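The Lunch Hour League
How a high school robotics club in Grudport learned to work without a robot

The robotics club at Bunireck High School meets in a room that used to be for typing. There are still brackets on the walls where the shelves were, and the outlets are all on one side, so the extension cords run under the desks and up again. The club has 3 working laptops fast enough for what it does, plus a desktop tower that a parent's office was throwing out.

For most of its history the club built machines. It entered the usual contests, the ones with foam balls and plywood fields, and it did fairly well in a small region. Then the travel money dried up. A season with a full kit, shipping and two hotel nights cost more than the school wanted to pay, and the bake sales were never going to cover it. Last year the members voted to try something else and signed up for the Westik Cup, a contest run entirely in simulation.

The Westik Cup gives every team the same virtual robot arm and the same set of household chores. Stack the cups. Put the spoon in the drawer. Take the fruit out of the bowl. Teams write the software that moves the arm, send in their code, and the organizers run it on their own computers. Each task is tried 60 times, with the objects moved a little every time, and the score is the number of tries that worked. There is no driver and no second chance.

That last part took some getting used to. In the old contests a student with a joystick could save a bad design. A good driver could nudge a ball loose or back away from a wall. In the new one, the arm does what it was told an hour ago by somebody who has since gone to chemistry.

The club split into small groups, each with its own chore. The ones who had liked soldering were the least happy about it, and two of them left for the stage crew. Others came in who would never have joined before. One sophomore had taken a single programming class and wanted something to do at lunch. She ended up writing most of the code that decides how the arm approaches an object, and she did it on paper first, with a salad bowl from home and a pair of kitchen tongs.

The fruit task looked like the easy one. A bowl sits on the table with a piece of fruit in it, and the arm has to lift the fruit out and set it down without tipping the bowl. The first version of the team's program came straight down over the middle of the bowl and closed. When the fruit was in the middle, it worked. When the fruit had settled against the side, one finger came down on the rim and the bowl went over.

The group spent most of February on that rim. They tried coming in at a slant, which fixed the rim and caused trouble at the wrist. They tried pushing the fruit to the center first, which took too long and ran past the time limit. What they settled on was turning the gripper before it goes down, so that the two fingers line up along the edge of the bowl and neither one has to cross it. 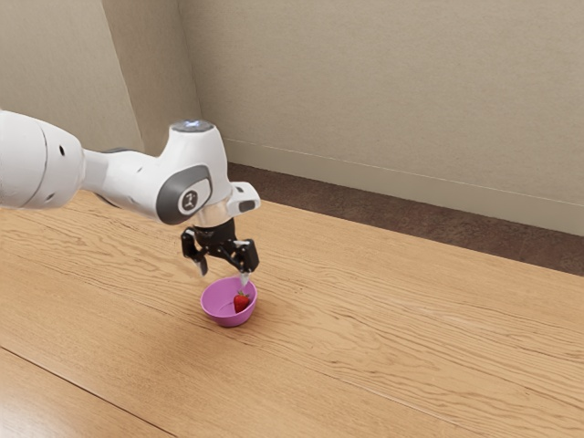
The turn is worked out fresh on every try. The program finds the center of the bowl, finds the center of the fruit, and draws a line between them. The fingers go on either side of that line. It is a piece of geometry from tenth grade, and the math teacher has since put it on a quiz.

Practice runs go on a shared sheet, which is the closest thing the club has to a trophy case. By the end of winter the fruit group had logged 130 of them. Failed runs get a short note – "rim," "slipped," "went for the shadow" – and the notes have been more useful than the scores. Anyone who changes the code has to read the last page of notes before starting, a rule that was put in after the same bug was fixed twice by different people and then put back by a third.

The school's old rival, Wumbei Tech, has entered too, and so the region has a league again of sorts. The two clubs trade scores by email and meet once a month in the Grudport library, where the internet connection is better. The cup's entry window closes at 6 in the evening on the last day of school. The drawer group still can't get the spoon in handle first, and has asked for the fast laptop until then.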